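Stripping an old office tower down to the board

The tower came from the surplus shelf at Koswood, where it had been propping up a monitor since February. I paid two dollars for it, mostly for the power supply and the case. The plan was to reduce it to sorted parts in one evening, test what was worth testing, and put the rest in the recycling crate. It took two evenings. These are my notes on the order of work, because the order is where most of the time goes.

Start outside the machine. Unplug it, hold the power button in for a few seconds, and move everything off the bench that can scratch or roll. Lay the case down so the removable side is on top. With most towers of this type the panel is held by thumbscrews at the back or a single latch, slides rearward a short distance, and lifts off. If it will not slide, look for a lock tab before using force. Mine had a bent lip and needed a flat screwdriver to start it.

Next, look before disconnecting anything. I write down which cable goes to which header, even on a machine I don't intend to rebuild. Front panel leads are the usual problem. They are small, they are not always marked, and on office machines they often go to one proprietary connector. If the board is ever sold with the case, the buyer will want to know that the switch lead is on the correct pins.

Then dust. I use a soft brush and a hand blower, outdoors when the weather permits. Do not spin the fans with compressed air. Hold the blades still with a finger and clean around them.

The processor comes out early in my sequence. Run the machine for a few minutes beforehand if it still boots, so the thermal compound softens, then shut it down and unplug it again. Loosen the cooler screws a little at a time in a diagonal pattern. Twist the cooler slightly before lifting. Unhook the socket lever, raise the bracket, and lift the chip straight up by its edges. It goes into a plastic clamshell at once. I keep a stack of these from Prirnport, who sell them in bags of 300, a quantity I will not get through.

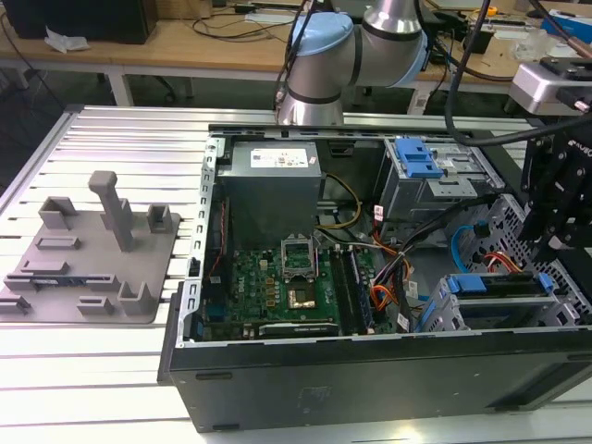
Posted by the site author
Bench notes, repairs and salvage
Monday, October 19, 2026

With the socket empty and its bracket raised, the contact area is exposed, and this is the point at which boards get ruined. A dropped screw is enough. The right thing to do is to lower the bracket and fit a plastic cover before working anywhere else in the case. If the original cover is gone, a spare from another board of the same socket type will do. Tape is a bad idea near the contacts. I also keep the magnetic screwdriver away from this area and use the plain one.

Memory is next. Press the retaining clips outward and the modules lift by themselves. I put them in antistatic sleeves and label the sleeve with the size and speed from the sticker. Used modules of this age sell for very little singly, but a matched pair will usually find a home.

The expansion card needs its bracket released at the rear of the case before it will move. Check for a retention clip at the inner end of the slot as well. Pull evenly along the length of the card. Rocking it end to end puts a side load on the slot.

Now the wiring. The bundle from the power supply is the stiffest thing in the case and it fixes the order of everything else. I disconnect the main board connector first, then the processor power lead, then the drive leads. Squeeze the latch fully before pulling. Pull on the connector body, never on the wires. Once all of them are free, fold the bundle back over the supply and tie it there, so it does not snag while the board is coming out.

The SATA data cables, one blue and one red, are worth a note. Color has no electrical meaning on these, but manufacturers use it to tell the ports apart, and it is useful to record which went where if the drives are going into another machine in the same order. Some have a metal latch and some do not. The unlatched ones work loose with age and I throw them out.

The drives are the easy part. The blue plastic pieces are the touch points: a latch on the optical drive cage and a carrier with a handle in the hard drive bay. On cases built this way you release the latch and slide the optical drive out through the front, while the hard drive comes out with its carrier. Flex the carrier's sides and the drive drops out. Keep the carrier with the case. Replacements cost more than the case is worth.

Wipe or destroy the hard drive before it leaves the house. I overwrite working drives once and drill the dead ones.

The power supply is held by screws at the rear. Support it with one hand while removing the last one. Do not open it. The capacitors can hold a charge after the plug is out, and there is nothing inside I want. Before it goes on the shelf I test it with a load, and the output voltages and date go on a strip of masking tape.

That leaves the board. Count the screws as they come out, because there is always one hidden under a cable or beside a slot, and a board that resists at one corner still has a screw in it. Lift the edge opposite the rear connectors and slide the board away from the port openings.

Fasteners go into a Mikby tray with divided wells: coarse thread, fine thread, drive screws, other. I had roughly 200 in it before this job and should thin them out.

Still to do: replace the perished feet on the case, wash the mesh with dish soap, and find out whether the supply fits the Nwachukwu enclosure I bought for the file server. The mounting holes look right on the drawing, but I have not yet put a ruler on the cable exit.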